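FOR RELEASE 8/19/26

Drollum Publishes Its Gripper Care Routine, Loose Screws Included

BEKVILLE – Drollum today released the upkeep routine for its hand-held two-finger grippers, a document previously kept on a shelf in the Kolham workshop under a mug.

The routine covers six checks, done before each sorting session. Pivots are wiped and worked through their full travel. Finger pads are inspected for wear and swapped in pairs – one new pad and one old pad do not get along. Screws at the base of the fingers are snugged by hand, never with the big driver.

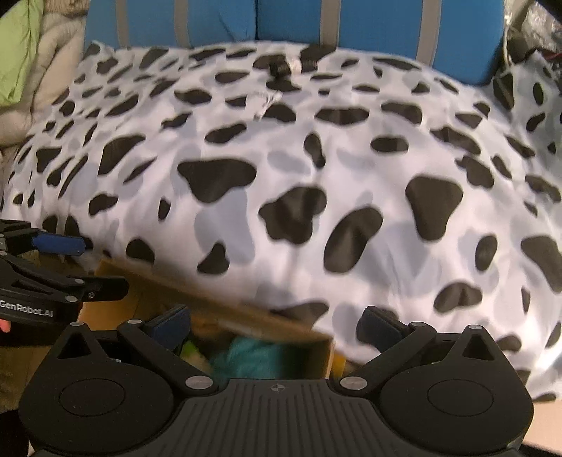

Two grippers at a cow-print bag and an open cardboard box.

Soft goods are the harder test. Fabric sheds lint, lint finds linkages, and a finger that closes a little late will pinch nothing with great confidence. The Poojary bench log, which now runs to more than 1143 entries, mentions lint more often than it mentions people.

The routine is free on request from the Bekville office. Ask for sheet 701. A revised pad-swap page follows in September.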